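Home Explore Threads Saved Log in
2 min read

OK I've spent the whole of April falling down the sourdough hole and I need to tell somebody, so it's you lot. Thread!

1/ My starter is called Soylu. It lives on top of the fridge and gets fed at 7 am, before I do. Rye and water, equal weights. That's the whole diet.

2/ I bought a 10 kilo sack of bread flour from the mill at Staltton and wow, the smell when you open it!! Like a barn in summer. I'm never going back to the little bags (until I have to carry the next one up the stairs).

3/ My everyday loaf comes out of the oven at 873 grams. I weigh every one now. It started as a way to check the bake and now it's just a thing I love doing.

4/ The wet dough scared me for weeks. I kept throwing flour at it and getting bricks. Then I tried damp hands and a bench scraper and it behaved! Still sticky, but a friendly kind of sticky.

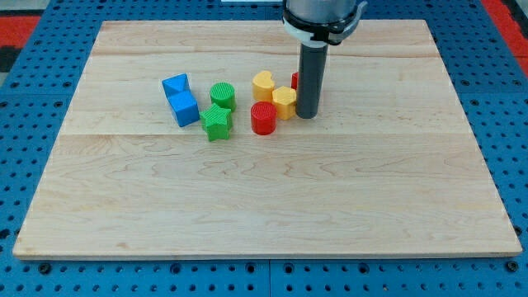
5/ Shaping is the part I'd do all day if I could. Fold the far side over, fold the near side up, roll it, drag it toward you until the skin goes tight. When it wobbles like a water balloon you're there.

6/ Someone asked about overnight proofing. Yes! Fridge, covered, 12 hours if I'm organized and 20 if I'm not. The 20 hour ones have more tang and I think I like them better?

7/ Scoring: I'm bad at it. One long slash, held low, go fast. Every time I try a leaf pattern it bakes into something like a bike tire.

8/ Best thing I've made so far is the walnut and date loaf from the Mallalix baking forum. Toast it, salty butter, eat standing up. My neighbor had half of the first one and came back for the recipe the same evening.

9/ Discard crackers too! Discard, olive oil, sesame, salt, rolled as thin as you can get it. They never make it into the tin.

10/ Next up is the seeded rye they sell at the Sernora market. It's dark and dense and tastes a bit of molasses, and the woman at the stall will only tell me "more water." So, more water. I'm mixing the first try tonight and will post the crumb whatever it looks like.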